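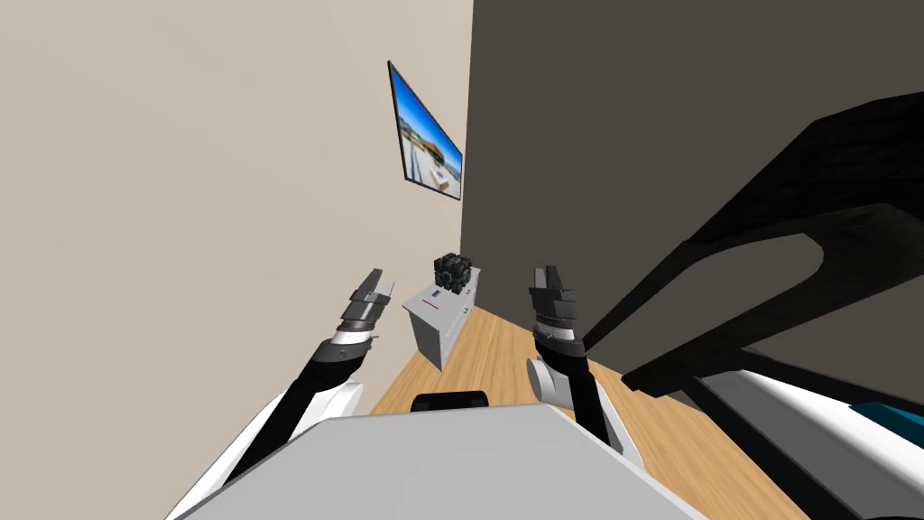

PONVILLE, 9 de octubre de 2022. La empresa Siddiqui empezará en abril a preparar los pedidos pequeños de su almacén de Wurnanstead con robots de dos brazos del fabricante Vundex. De momento las máquinas trabajan solo en simulación: habitaciones generadas por ordenador, con un mueble blanco, un objeto oscuro encima y todo el tiempo del mundo para acercarse a él.

La dirección habla de «acompañar» a la plantilla. El almacén emplea a 362 personas y 25 de ellas, las del turno de menudeo, pasarán a un puesto nuevo llamado «supervisión de célula». La nota de prensa no aclara qué se supervisa, con qué salario ni durante cuánto tiempo. Sí dice que el curso previo dura 12 horas, menos de lo que se dedicó en su día a enseñar el programa de inventario.

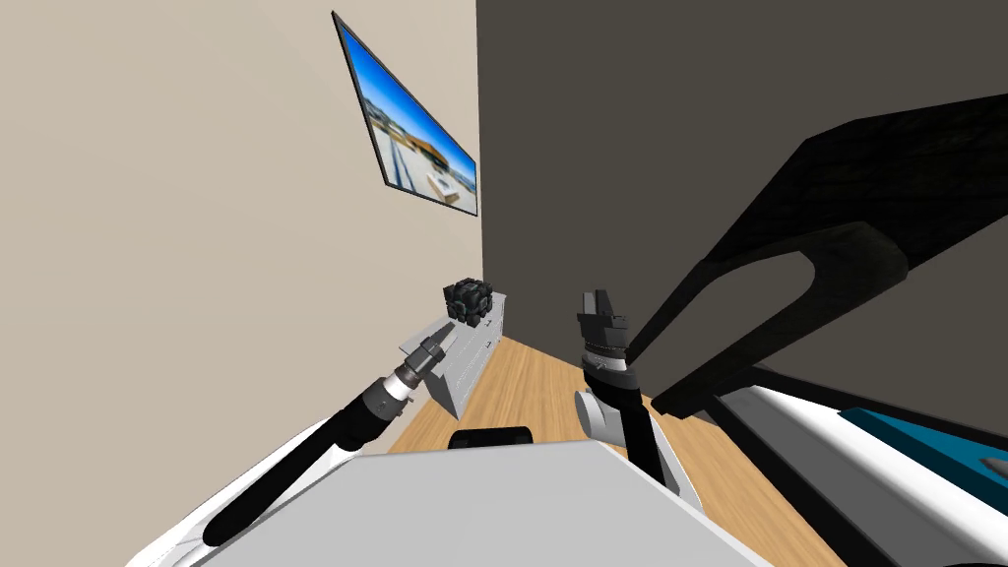
Tampoco se ha publicado un solo dato de rendimiento. Siddiqui asegura que los ensayos virtuales son «muy prometedores» y remite a Vundex, que a su vez remite a Siddiqui. Cuántos intentos fallan y quién recoge lo que se cae al suelo son preguntas que siguen sin respuesta, y en un almacén real las cajas llegan abolladas y las etiquetas, torcidas.

Los ejercicios incluyen también piezas menudas, como un bolígrafo rojo y negro colocado de pie entre los dos dedos abiertos de una pinza. En el turno de menudeo eso se hace a mano, sin mirar y hablando con el de al lado. La empresa sostiene que precisamente esa tarea es la que más cansa a la gente. Los afectados recuerdan que llevan tiempo pidiendo mesas más altas y una pausa más larga, y que para eso nunca hubo presupuesto.
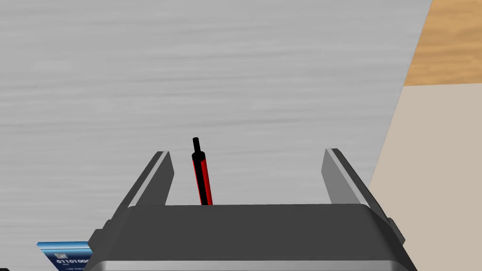 Perihan Uçar duda de que el cambio alivie a alguien: según ella, estar un turno entero vigilando a una máquina para intervenir cuando se equivoca cansa igual, y encima la culpa del error será de quien miraba. Pide que las nuevas funciones consten por escrito antes de abril.

Siddiqui ha convocado una reunión informativa de 13 minutos por turno. No habrá ronda de preguntas; podrán enviarse por correo.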